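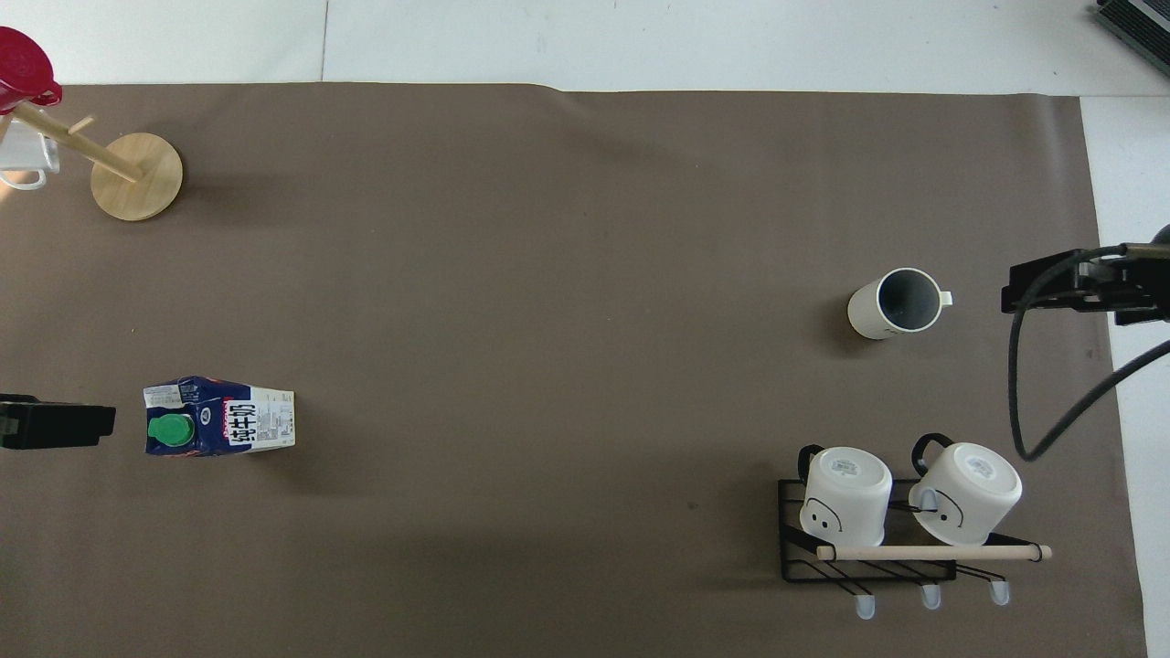 Setting up a mug-hanging trial for a two-finger arm

Putting mugs away is a fair test of whether a machine can do kitchen chores yet. It needs a grasp, a turn in the air and a placement with little room for error. The steps below are the ones we use at Tindall. Allow a morning for the first run.

Before you start

You need a mug tree, a wire dish rack, several mugs and a sheet of plain paper large enough to cover most of the worktop. Brown-grey paper gives better contrast with white mugs than a bare white table does.

Step 1. Lay the paper
Smooth it from the centre outwards. A lifted edge casts a shadow, and older depth models read the shadow as an object.

Step 2. Place the tree and the rack
Put them at opposite corners of the work area, so that every transfer crosses the middle. Check that the arm's cable does not catch on the rack at full reach.

Step 3. Set the mugs
Mix the starting poses: upside down on the rack, upright on the paper, already hung. Turn the handles in different directions. A policy that has only met handles pointing one way will fail on the others.

Step 4. Add a distractor
A milk carton on its side works well. The arm should go round it and leave it where it is.

Step 5. Run the trials
We run 200 per policy, with a time limit of 38 seconds each. Score a mug as hung only if it stays on the peg after the gripper opens and withdraws. Log drops and timeouts separately.

Step 6. Read the results
In June, Nevzat Dursun trained a policy on 960 demonstrations and it hung the mug in 71 per cent of trials. Most failures came at the peg. The grasp was sound, but the handle arrived a few millimetres low and the mug pushed against the post.

Is it good enough for a kitchen?

No. A person hangs a mug in a couple of seconds and seldom drops one. Lifting from the rack is close to usable; hanging is still slow, and a knocked tree needs someone to reset it. Beverley Tuhiwai is repeating the trials with the Groltolov wrist, which has a finer roll axis. Use the same scoring rules if you want to compare your figures with hers.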